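Tavside Laboratory Completes Gripper Comparison for Powder Handling Work

Tavside Applied Automation Laboratory has completed the first stage of a comparison of robot grippers intended for use with small containers of powder and granular material. The work, which concluded in October, covered two gripper designs, each fitted in turn to the same arm and run through the same set of tasks under the same controller settings.

The comparison was carried out for the laboratory's Materials Handling Program, which supports food producers, seed testing stations and small chemical suppliers in the region. Members of the program had asked for independent information on how well general-purpose grippers cope with thin-walled plastic vessels. Many of these vessels are ribbed or tapered, and most were designed to be picked up by hand.

The first gripper, the Tromix, is a parallel-jaw unit with flat pads and force sensing at the base of each finger. The second, the Sârbu, uses curved fingers with a soft inner lining that bends to follow the shape of the object. Both were supplied on loan by their makers for the duration of the tests. Neither maker took part in the trials or reviewed the findings before release.

Each gripper completed 800 cycles. A cycle consisted of approaching a container, closing on the rim or wall, lifting, holding for eight seconds, tilting to a set angle and returning the container to its stand. The cycles were divided equally among 20 container and fill combinations, from empty vessels to those holding a shallow bed of fine material. Containers were weighed before and after each run of cycles so that any spilled material could be recorded.

According to the laboratory's summary, the Tromix gripper placed containers back on the stand more accurately and was faster to set up. Its force readings were steady from one cycle to the next. It performed less well on tapered walls, where the flat pads met the plastic along a narrow line and the container was more likely to turn in the grip during tilting. Reducing the closing speed improved the result but did not remove the problem.

The Sârbu gripper held tapered and ribbed containers more securely and spilled less material overall. Its soft lining, however, picked up fine powder during the longer runs, and grip strength fell until the lining was wiped clean. The laboratory recommends that users of this design plan a cleaning step between batches. It also notes that the lining was slower to release the lightest containers, which on several occasions moved slightly on the stand as the fingers opened.

"The two designs have different strengths, and the choice will depend on what a site handles most often," said Abimbola Nnaji, head of the Materials Handling Program. "A site that works with straight-sided tubs all day has little reason to pay for a compliant finger. A site with funnels and tapered hoppers should look at it closely."

Camera placement was also reviewed. For all runs the arm carried a small camera at the wrist, looking toward the work. The view gave the control software a close look at the rim and the fill, and it allowed staff to check the surface of the powder without stopping the arm. Pale, see-through plastic proved to be the hardest case. Light passing through ribbed walls produced bright repeating highlights which the edge-finding software at times mistook for the rim itself. Technical staff reduced these errors by lowering the overhead lighting and by asking the software to confirm the rim from two viewpoints before the fingers closed.

"Most of the failed approaches began with the vision step, before the gripper had touched anything," said Ihor Sirko, senior controls engineer. "We changed the lighting before we changed a single line of the motion program, and that gave us the largest gain of the whole project."

Openings in container walls were a further source of error. Where a vessel had holes through its side, the software sometimes marked them as dark residue or as part of the fill. The laboratory has added such vessels to its standard test set and will report on them separately.

A second stage of work is now being prepared at the laboratory's Hasatley site. It will use the same arm and the same container set, and will add a scooping task in which the robot must remove a measured amount of powder without touching the container wall. The laboratory also plans to compare the present controller with a newer model that accepts force and camera data at a higher rate. Results from the two sites will be published together so that readers can judge the effect of different room lighting and work surfaces.

Program members may request the full summary, including settings, weights and the error log for each run, from the laboratory's information desk. Sites wishing to submit containers for the second stage should send two samples of each type, clean and unlabeled, together with a note on the material normally held and the usual fill level. Containers with a history of hazardous contents cannot be accepted. Samples will be returned on request when the work is complete – members should state this when they apply.

The laboratory will hold an open demonstration of both grippers at Tavside after the second stage begins. Places are limited, and members of the program will be given priority. Details will be sent to registered contacts and posted on the laboratory's notices page. 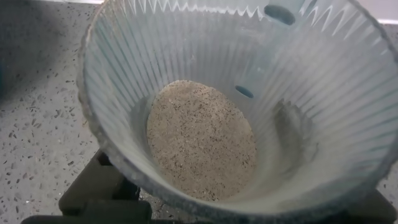 Wrist camera view of a ribbed, translucent container with a shallow layer of speckled powder. Photo: Tavside Applied Automation Laboratory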